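Skilcombe Clothing Swap – minutes of the July planning meeting

We met at 7 p.m. in the back room at Penner Street. I took notes again because I was the one with a working pen, so please forgive the gaps. There were 17 of us once the latecomers had squeezed in, and we ran out of mugs.

Minutes from last time were agreed, with one fix: the bus to Tulel leaves at twenty past, not half past. Sorry to anyone who stood there waiting!
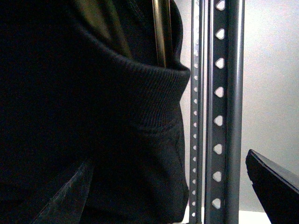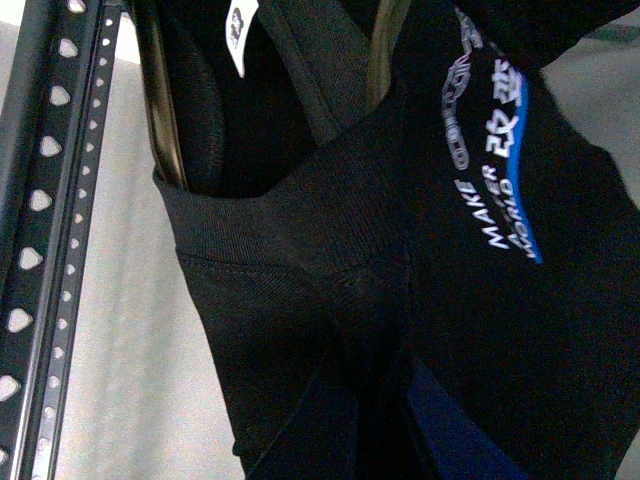

Black fabric and metal uprights, both close up.

1. Sorting

This took up most of the evening. We went back and forth on whether to sort by size or by type, and I argued for size (I still think I'm right, but fine). We voted for type first, then size within each type. Sweatshirts and sweaters get their own section this year, since they were all mixed in with the coats last winter and it drove me up the wall. Anything with a broken zipper goes to the mending table, even if it's otherwise lovely.

2. Money

We have $600 in the account after paying for the hall. One person wanted to spend a chunk of it on a proper banner, and another wanted new hangers. We agreed on hangers now and will look at the banner again in the fall. Entry stays free. I'll put out the donation jar, the big one with the lid that sticks.

3. The hall

Gravirance Hall has offered us the side room as well as the main one, which made me very happy – we could finally have somewhere for kids to sit and draw while their parents dig through the jeans. The catch is that we have to be out by 5 p.m. and the floor has to be swept. I said yes on everyone's behalf and got no complaints, so it's booked.

4. Tokens

Long chat about tokens. Last time people could bring as many items as they liked and we were buried. New limit is 20 items per household, one token each, and kids' clothes don't count toward it. Tokens left over from spring are still good. Somebody asked about shoes and we talked about shoes for a very long time. Shoes are in, as long as they're clean and tied together in pairs.

5. Flyers

I printed 23 as a test run and they came out a bit pink. We'll use them anyway. Two of us will take some over to Tulel and ask at the library, and I'll do the shops in Skilcombe.

6. Anything else

The steamer is leaking again. If you have one we could borrow, let me know before the swap. Also, the blue folding table belongs to the choir and they would like it back.

Finished at 8:40 p.m. Next meeting is in August, same room, and please bring your own mug.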